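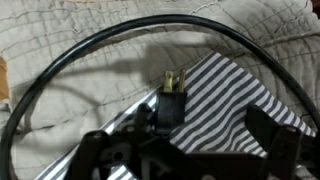
Lilik two-finger gripper with wrist camera, home kit

The Lilik is our gripper for people who teach a robot arm to handle soft and awkward household things: cloth, cables, plugs, small boxes. Livcombe sells it as one kit, together with the small wrist camera and the cable clips for the arm.

Most grippers are shown with hard cubes on a clean table. We prefer to test on cushions and quilts, where the surface moves under the fingers and where every fold makes a shadow. A black plug with its cord on a striped cloth is a usual task for us. From the wrist camera you see both fingers and the work between them, and you can judge the distance on each side before you close.

What you receive

Gripper body, black, with two fingers mounted
Wrist camera with bracket
Set of 26 cable clips
Two straps for the arm
Power supply and one data cable
Printed guide, 22 pages

The second camera on its own jointed arm (we call it Cusard) is not in the kit, but many customers order it at the same time. It looks at the gripper from the side, and this is a great help when the fingers hide the object from above.

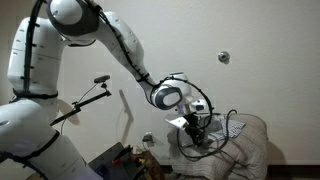
Please take time with the cable. It should follow the outside of the arm and be held by a clip at short intervals, with enough slack at the wrist for a full turn. If the slack is too small the cable pulls on the connector. If it is too big it can fall into the work and be taken by the fingers. We suggest to move each joint slowly by hand once before you switch on.

Technical data

Opening between the fingers: 66 mm
Gripping force: adjustable, up to 22 N
Fingers: exchangeable, two screws each
Mounting: round flange, adapter plates on request

Price and delivery

The kit costs 400 pounds without tax. Orders which arrive before the middle of August are sent in the same month. Spare fingers are always in stock and travel by normal post.

From our customers

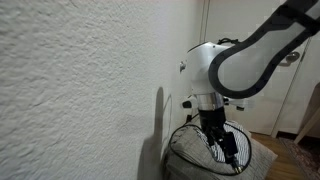

Nyarko writes that the fingers hold thin cotton well on the low force setting, but that a thick towel needs more force and a slower approach. The adapter plate fitted at the first try, and the guide could say more about setting the zero position. We have now added a page on this to the download version, and it is free for everybody who has the kit already.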